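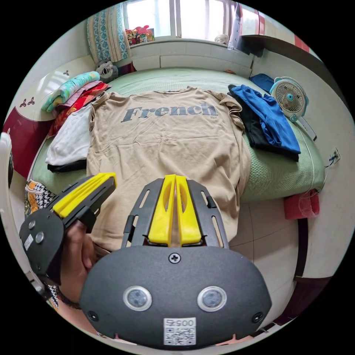
Tracing a great-uncle who flew air mail out of Trelness

My great-uncle flew mail for a small outfit called Wirnell Air Service, based at Trelness, before he was killed in a crash one January. The family story says he is buried at Brultska, but the cemetery office has no listing under his surname. I have his logbook, which shows 80 trips and stops partway down a page. There is no licence with it. Where would a pilot's employment records have ended up, and is there another way to find the grave?

Posted 5/29/20 by prairielogbook

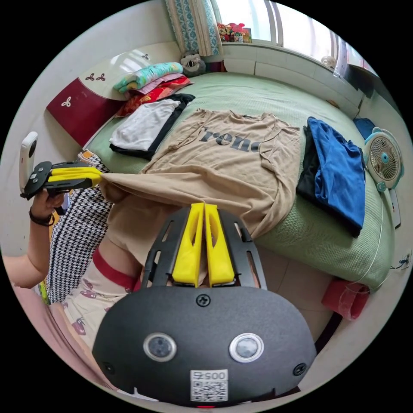

Replies

crabtree_branch
Try the cemetery again and ask for the plot book, not the name index. Small cemeteries often indexed by whoever bought the plot. If a lodge or an employer paid, he could be under that. Ask for all burials in the 4 weeks after the crash and read through them. The ground may also have been too hard to dig in January, so check the spring burials as well.

For employment, I doubt much survives. Wirnell was bought out by Crabtree Transport and the boxes went to the Trelness museum. There are 3,000 items in that collection and only the photographs are catalogued. You have to write and ask for a search. Mine took 13 weeks.

oldmailroutes
Check the newspapers. A crash would have been front page. 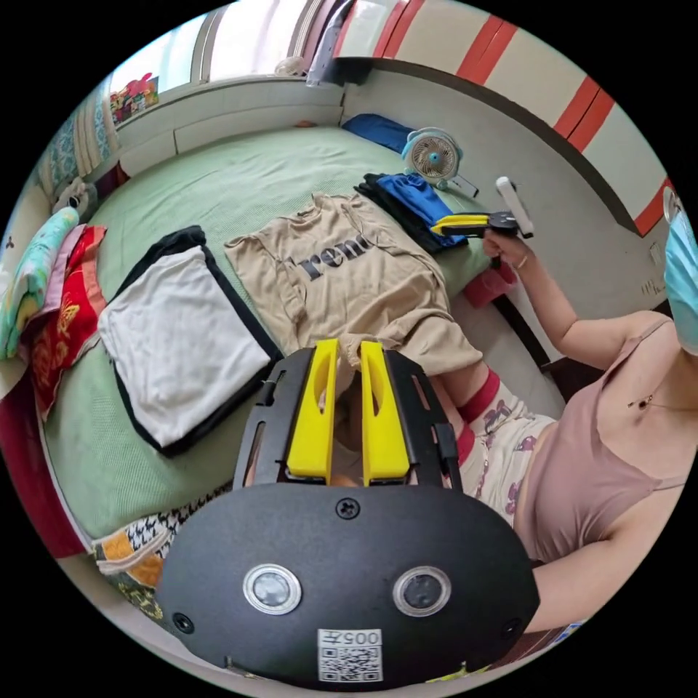 tailwheel_mum
Newspapers are fine but the spelling will trip you up. My grandfather was a mail pilot too, and the local paper had his surname three different ways in one month. Search on part of the name with a wildcard at each end, so that if only the middle came through the scan you still get a hit. It's the same as the shirt with "rend" across the chest, where a search for the whole word would miss it. Try the name of the aerodrome and the word "airman" too, as "pilot" was often used for boats. Then look for the coroner's file, which should give next of kin and sometimes the undertaker. The undertaker's daybook is what gave me the plot. Also photocopy that logbook before you post it to anyone.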